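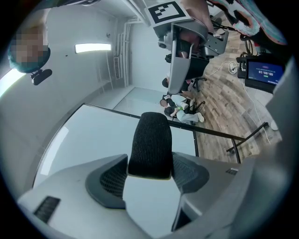 Chilis, Chilis, Chilis (und ein bisschen Paprika)

Rundbrief vom 21.02.2023

Hallo ihr Lieben,

die Fensterbank ist voll. Die im Schlafzimmer auch. Wer mich kennt, weiß, dass ich mir jedes Jahr vornehme, höchstens acht Sorten auszusäen, und dieses Mal sind es 18 geworden. Ich hatte die Liste wirklich fertig, sauber abgetippt, und dann kam das Päckchen von Minttu Mäkelä aus dem Samentausch, mit lauter kleinen handgefalteten Tütchen, und auf einem stand nur »gelb, scharf, von Oma«. Das muss man doch aussäen!

Weil so viele von euch gefragt haben, wie ich das mit der Anzucht mache, gibt es diesmal keinen Rückblick auf den Winterstammtisch (den reiche ich nach, versprochen), sondern alles rund um die Aussaat. Für die ganz scharfen Sorten, also Habaneros und die Verwandtschaft, ist es schon fast spät. Wenn ihr die noch wollt, dann bitte heute Abend noch in die Erde damit. Die milden haben Zeit, und Paprika sowieso.

Einweichen oder nicht? Da gehen die Meinungen in unserer Runde weit auseinander. Ich lege die Samen über Nacht in lauwarmen Kamillentee, das hat mir vor Jahren jemand auf der Pflanzenbörse in Valham geraten, und seitdem mache ich es so. Panya Limsakul hält das für Hokuspokus und sät trocken, und seine Pflanzen sind jedes Jahr größer als meine. Macht daraus, was ihr wollt. Bei altem Saatgut würde ich aber auf jeden Fall einweichen, und zwar getrennt nach Sorten und mit Zetteln dran. Ich hatte letztes Jahr drei Eierbecher nebeneinander stehen, ohne Zettel, weil ich mir das ja wohl merken kann. Konnte ich nicht.

Zur Erde: Anzuchterde, möglichst fein, und bitte ohne Torf. Ich siebe sie durch das alte Küchensieb und mische etwa ein Viertel Perlite darunter. Kokosquelltabletten gehen auch, ich mag sie nur nicht besonders, weil sie mir oben immer so schnell austrocknen. Pro Töpfchen kommen zwei Körner hinein, einen halben Zentimeter tief, leicht andrücken, mit der Sprühflasche gießen. Dann Deckel drauf und warm stellen, 25 bis 28 Grad. Die Heizmatte lohnt sich, finde ich, zumal wir alle gerade weniger heizen und die Fensterbank über der Heizung längst kein verlässlich warmer Platz mehr ist. Wer keine Matte hat: oben auf dem Kühlschrank ist es oft überraschend mollig, und Licht brauchen die Samen bis zur Keimung ohnehin keins.

Und dann warten. Manche Sorten zeigen sich nach einer Woche, andere brauchen vier, und Minttu schwört, sie hätte einmal eine Rocoto aufgegeben und auf den Kompost gekippt, die dort dann munter gekeimt ist. Also nicht zu früh wegwerfen!

Sobald die ersten grünen Bögen aus der Erde schauen, muss der Deckel tagsüber runter, und die Kleinen wollen Licht. Viel Licht. Am Südfenster reicht es im Moment knapp, am Ostfenster eher nicht, und dann bekommt ihr diese langen, blassen Fäden, die beim ersten Gießen umkippen. Ich habe eine Lampe mit Zeitschaltuhr, zwölf Stunden am Tag, gut zwanzig Zentimeter über den Pflanzen. Kühler stellen hilft übrigens auch, so um die 20 Grad. 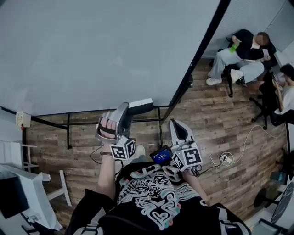
Eure Fragen

Dalia Belhaj schreibt: »Bei mir fliegen schon wieder diese kleinen schwarzen Mücken aus den Töpfen. Was tust du dagegen?« Ach ja, die Trauermücken. Gelbtafeln fangen nur die erwachsenen Tiere weg, die Larven sitzen ja in der Erde. Ich gieße von unten, lasse die Oberfläche zwischendurch richtig abtrocknen und streue eine dünne Schicht Quarzsand darüber. Wenn es ganz schlimm ist, bestelle ich Nematoden. Die kommen mit der Post, werden in Wasser eingerührt und mit der Gießkanne verteilt, und nach zwei, drei Wochen ist meistens Ruhe.

Boonsong Somboon möchte wissen, ab wann gedüngt wird. Frühestens nach dem Pikieren, und dann ganz schwach, ein Viertel von dem, was auf der Flasche steht. Keimblätter brauchen gar nichts. Wenn das zweite echte Blattpaar da ist, setze ich um, in Töpfe mit neun Zentimetern Durchmesser und ruhig tief, bis knapp unter die Keimblätter. Die Erde darf dann etwas kräftiger sein.

Lotte Van den Broek fragt, ob sie ihre Pflanze vom letzten Jahr noch retten kann. Die steht seit Oktober im Treppenhaus und sieht »aus wie ein Besen«. Liebe Lotte, kratz mal mit dem Fingernagel an der Rinde. Ist es darunter grün, lebt sie noch. Dann zurückschneiden bis auf ein paar Gabelungen, frische Erde, heller und wärmer stellen, vorsichtig gießen. Meine älteste geht jetzt ins fünfte Jahr und trägt früher als alle Sämlinge. Schau aber vorher unter die Blätter, falls noch welche dran sind, Blattläuse lieben solche Überwinterer.

Samentausch

Die Kiste ist wieder unterwegs! Zurzeit steht sie bei Panya, danach geht sie an Boonsong und dann an alle, die sich in die Liste eintragen. Fast 100 Tütchen waren beim letzten Zählen drin, darunter erstaunlich viele Tomaten und eine Handvoll Bohnen. Die Regeln kennt ihr: nehmen, was ihr wirklich aussät, und etwas Eigenes hineinlegen. Schreibt bitte Sorte, Erntejahr und Schärfe auf die Tüte. Und falls die Mutterpflanze offen neben anderen geblüht hat, schreibt das auch dazu, Chilis verkreuzen sich gern, und eine angeblich milde Snackpaprika hat mir einmal ein komplettes Abendessen mit der Schwiegerfamilie verdorben.

Was ich noch suche: Samen der Aji Amarillo (meine sind aus und die letzten fünf Körner haben nicht gekeimt) und eine richtig frühe Blockpaprika für den Balkon. Abgeben kann ich Lemon Drop, Jalapeño und demnächst vermutlich jede Menge »gelb, scharf, von Oma«.

Im nächsten Rundbrief geht es ums Pikieren, um Töpfe aus Zeitungspapier und um Panyas Rezept für die fermentierte Soße. Antwortet einfach auf diese Mail, wenn ihr die Kiste haben möchtet.

Liebe Grüße und warme Füße für eure Sämlinge!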